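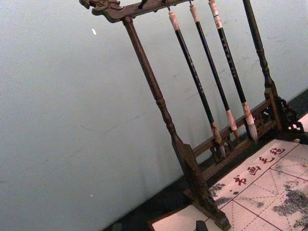
押金的事上个月总算了结了。之前有几个朋友问我在加州怎么告房东，我一个一个回得很乱，干脆写在这里。我不是律师，只讲我自己走过的流程。

房子是通过一家叫 Zudis 的物业公司租的，住了三年多，押金 3,968 美元，签约的时候一次交清。搬走那天我和物业的 Eliseo Medrano 一起走了一遍屋子，他说没什么问题，在交房单上签了字。后来证明这张单子比我拍的那一堆照片都管用。

加州的规定写在民法典 1950.5 条。房东要在租客搬走之后 21 天之内，把押金退回来，或者寄一份扣款明细，剩下的钱一起退。维修和清洁的扣款超过 125 美元的，要附收据或发票。正常使用造成的磨损不能扣。墙漆旧了、地毯踩薄了，一般都算正常磨损；墙上砸个洞就不算。

我等到第 47 天才收到信。信里没有支票，只有一张纸，上面写着“全屋清洁及粉刷”，金额正好等于我的押金。没有收据，也没写是哪家公司做的。

我先打电话，打了三次，每次都说会有人回复。Azucena Robles 以前跟房东打过类似的官司，她让我别再打了，改成写信，用挂号寄，留底。信的内容很简单：哪天搬走，押金多少，依据哪一条，要求十四天之内退还，不退就去小额法庭。语气不用凶，也不用写自己多生气。我第一稿写了两页，她删到只剩半页。

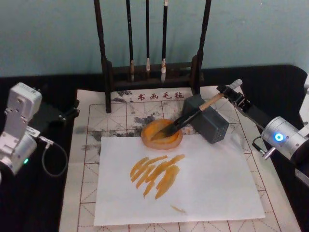

十四天过去没有回音，我就去立案了。表格是 SC-100，法院网站上能下载，也可以在线填。填的时候有两个地方容易出错。

一是被告的名字。租约上写的是房主，收押金的是物业公司，我两个都列了。公司要写注册的全名，可以到州务卿的网站上查，同时能查到接收文书的代理人。我一开始只写了 Zudis，窗口的人让我回去补全。

二是金额。押金本身是一笔，如果认为房东恶意扣留，还可以请求最多两倍押金的法定赔偿，给不给由法官决定。个人在小额法庭最多可以要求 12,500 美元，我把两项加起来没有超过。

文书不能自己送，要找案子以外的成年人送。我请了一家送达公司，两个被告一共花了 104 美元，这笔钱后来也判给我了。送完要把送达证明交回法院，这一步别忘，我旁边排队的人就是因为没交，当天改期了。

开庭是上午 11 点，轮到我们已经快到中午。小额法庭里双方都不能带律师代表出庭，物业来的是 Elvia Barajas，之前我没跟她打过交道。法官问得很快，先问我哪天搬走，再问她哪天寄的明细，然后问收据在哪里。她说粉刷是公司自己的工人做的，没有发票。法官又问工时和时薪，按规定自己人干活也要写清楚做了什么、花了多少时间、每小时多少钱。她没有带。

我把东西按顺序夹在一起，一式三份：租约、付押金的记录、交房单、他们寄来的信和信封（邮戳要留着）、我的挂号信。照片打印了几张，法官只翻了翻。从头到尾不到二十分钟。

当天没有宣判，结果是后来寄到家里的。押金全额退还，加上立案费和送达费。法定赔偿只给了一部分，比我要求的少。小额法庭的原告输了不能上诉，所以少给的部分也就这样了。被告可以上诉，期限是 30 天，他们没有上，十二月初寄来了支票。

另外提一句，从 2024 年 7 月起，加州大部分住宅的押金上限改成一个月房租，有些小房东例外，可以收两个月。我的租约是之前签的，不受影响。现在要签新约的人，先对一下这个数字。

信的模板我整理好再放上来，里面还有地址要抹掉。

评论（4）

Gwenaël Bailly：请问搬走的时候没有留新地址，21 天还算数吗？我当时走得急，只给他们发了短信。

博主回复：期限照样算。不过没有新地址，他们一般会寄到你租的那个旧地址，你最好去办邮件转寄。短信截图留着。

Yoga Lumenta：补充一下，搬走之前可以书面要求房东做一次初检，他们要列出准备扣钱的项目，让你有机会自己先处理。我上次就是这样，自己擦了烤箱，省了一笔清洁费。

路过的租客：等模板。我这边也是只有一句“清洁费”，收据一张都没有。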